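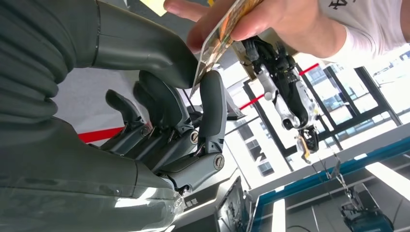
## Re: [handclub] Card task for the open evening

Thanks, Embla, that's useful. Answers below your text.

> From: Embla Hedlund
> Date: 23/05/2022
>
> Hi all,
>
> I've read the draft rules for the card task and I have three questions before I print them.
>
> 1. Does the person let go of the card when they feel a pull, or when the hand has closed? The draft says both.
> 2. Do the cards have to go into the organiser box in a set order?
> 3. Are we keeping the tape where it is? The Skondotitz team asked me whether they could work from their own marks.
>
> Also, the Dendeck script still writes its log to the old folder. I moved the last lot by hand but would like not to do that again.
>
> Embla

On 1: when the hand has closed. The line about feeling a pull is left over from January, when we were using the foam blocks, and I should have taken it out. With cards there is very little to feel. Hold the far end, keep your fingers off the half the robot needs, and wait until the thumb and index finger have met on the card. Then open your hand and move it straight back. If you slide the card out sideways it tends to twist in the grip and the placing goes wrong later on, which we then blame on the wrong part of the code.

Please also offer the card at a slight slant. Lukáč's closing routine was tuned that way and it copes badly with a card held dead flat.

On 2: no set order. Any free slot will do, so long as the card ends up standing. A card lying across two slots doesn't score. I'd like the corrugated cardboard box kept for the open evening, even though one of the Plunex people has offered to print a neater one. The slots are a good width and everybody has practised with it.

On 3: yes, the yellow tape stays. Skondotitz can add marks of their own in another colour if they take them up afterwards, but the start position is measured from the yellow corner and I don't want to do that again this term.
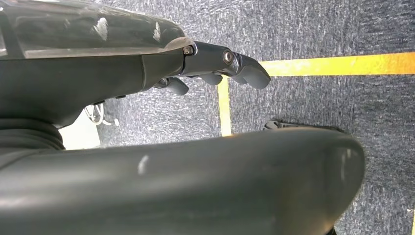 If a strip does lift, put the new piece down on the same line before you pull up the old one. Anyone who has to shift it by more than a finger's width should write to the list, so that the rest of us know to run the arm slowly the first time.

On the log folder: fixed this morning, I think. The path was set in two places and I had only changed one. Run number 2771 was the last to go to the old folder and everything from 2911 on should be in the new one. The numbers in between were dry runs with no card and can be deleted. Could you check that your copy agrees before you clear anything?

A few other things while I'm writing.

The step limit for one attempt is now 2000. It was 1000, and nearly all of the failures we put down as "dropped" were the script stopping in the middle of a reach. Those old results shouldn't be compared with the new ones, so please start a fresh sheet.

Whoever sits at the laptop should keep their free hand away from the arm once the gripper has a card. Two people have now reached across to straighten something in the box during a placing. Stop the run first, then straighten it.

The robot's sleeve wants looking at before each session. Check that it isn't caught at the elbow – if it bunches up there the forearm doesn't turn as far as it should.
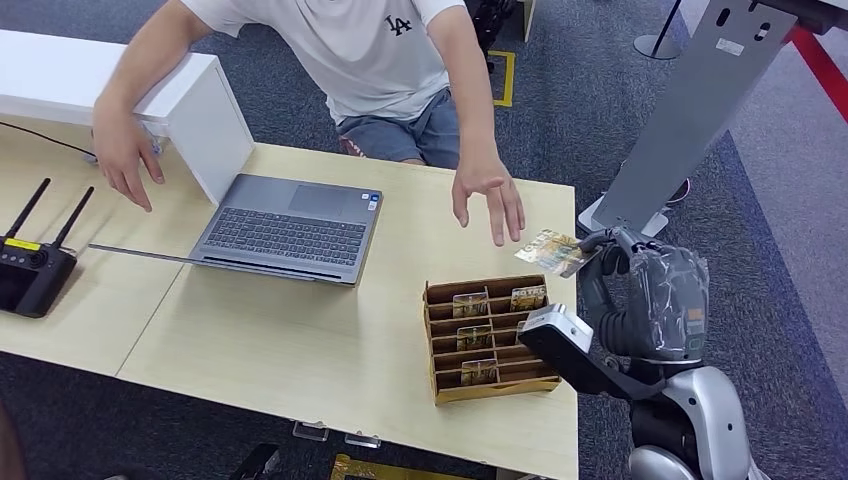
*Card in the gripper at the box, laptop open on the table.*

Embla, if you can hold off printing until tomorrow I'll send the corrected rules tonight. The only changes are to the release line and the step limit, so it will still fit on one side.

I still need a second person to hand over cards at the open evening. It's an hour at most and you don't have to know the code. Reply to me directly if you can do it.

Hjørdis Sjöberg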